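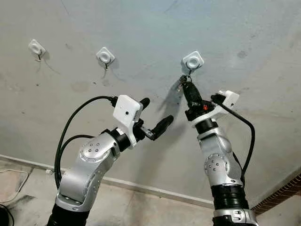

Do Adhesive Hooks Hold What the Package Says?
Soo-ah Ahn and Fuad Kahsay
Project report, second draft

Our question came from a dorm rule against nails. Everyone buys stick-on hooks instead, and everyone has a story about a coat on the floor by morning. We wanted to know if the load printed on the package means much on an old painted wall.

We compared two brands, Narkov and Rotlow, both sold as square white hooks. Half were put up after wiping the paint with alcohol and half went straight onto the wall. We pressed each one for 30 seconds, left it overnight, and hung a bag of sand from it on Tuesday.

The wiped hooks did better, 10 still up after a week against 2 of the others. We don't trust that gap as much as we did when we first saw it. Fuad did all the wiping and Soo-ah put up all the unwiped ones, so part of the difference could be how hard each of us pushes. The wall is also stained and scuffed in places, and we never mapped which hooks landed on the bad patches.

Narkov's package claims a lot about "any smooth surface." Ours was smooth by hand, but it is mottled, and there may be several coats of paint under there. A few hooks came down with paint on the back, so in those cases the adhesive held and the wall didn't. We counted them as failures anyway and are still arguing over it.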